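Two grippers, one washer door, and a long Tuesday at the Calloway shop

Tue 29 December

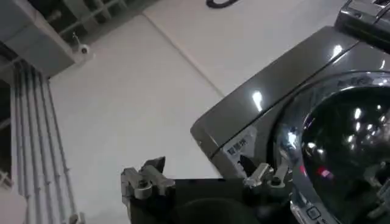
I went back to Calloway this week to see how the gripper trials are going, and I'm happy to report that they're further along than I expected for the last days of December. The question on the table is a simple one: which hand should go on the arm when the job is opening the door of a front loader, taking hold of what's inside and shutting the door again? Two are still in the running. One is the Skesa, a plain parallel gripper with metal fingers. The other is the Taltov, which has soft pads and a kind of springy wrist between the fingers and the arm.

Dexter Ridgeway is running the tests, and he let me sit in for most of the day (thanks again for the coffee, Dexter, it was terrible). Each gripper gets 119 tries at the door, all on the same arm, with the same controller and the same starting spots. He changes the start a little between tries, sometimes high, sometimes off to one side, and he won't let anybody nudge the arm once a try has begun. I asked if I could nudge it just once. No.

So, the numbers! The Skesa failed to open the door on 15 of its tries. The Taltov failed on 39. I had my money on the soft one, so that was a surprise, but after watching a dozen rounds I could see what was going on. The springy wrist gives a little when it meets the door, and on this door a little is enough to let the pad slide off the edge before the latch lets go. The metal fingers don't give at all. They get in behind the edge and pull, and when they miss, they miss right away and the arm backs off for another go.

Laundry is a different story. The second part of the trial is picking up one damp hand towel at a time, and there the Taltov is the better hand by a good stretch. It holds a towel without bunching it up, and it hardly ever brings a second one along. The Skesa pinches hard and comes up with whatever it happens to get, which on one try I saw was three towels and then, a second later, no towels. Dexter hasn't finished that part, so I don't have final figures yet, and he asked me not to print the ones on the whiteboard. Fair enough.

The camera question is mostly settled. They had been going back and forth between a camera up on a stand and one down at the wrist, and the wrist won. A shiny door is hard on any camera — all those ceiling lights bouncing back at it — but from the wrist the view changes as the arm moves in, so the bright spots move too, and the software has an easier time telling a reflection from a real edge. The stand camera kept losing the door whenever the arm got in front of it. They've kept it on for safety checks only.

As for the controller, they're using the Sunda for everything now. It replaced the older box in the fall, and what Dexter likes is that he can set how hard the arm is allowed to push before it gives up. He has that set pretty low. I watched the arm touch the front panel a bit off target, stop, think it over and pull away, and I couldn't find a mark on the paint afterward. With the old box, he says, you could hear a bad try from the parking lot.

"I'd take the hard fingers and glue something soft on the tips," he told me while he was swapping hands between runs. He was only half kidding. There's a set of thin rubber tips on order for the Skesa, and if they show up in time he wants to run the whole door test again with them on, plus the towels. The swap itself takes him a few minutes with a hex key, and then there's a calibration run that I timed at 46 seconds, which he'd like to get down.

One thing I'd still love to see is a second washer with a different door handle. Everything so far has been done on the one gray machine, and a hand that does well on that door might have a rough time on the next. Dexter agrees, and he's looking for a cheap used top loader as well, mostly to find out how badly it goes. If you have one sitting in your garage and you live close enough to drop it off, write to me and I'll pass your note along.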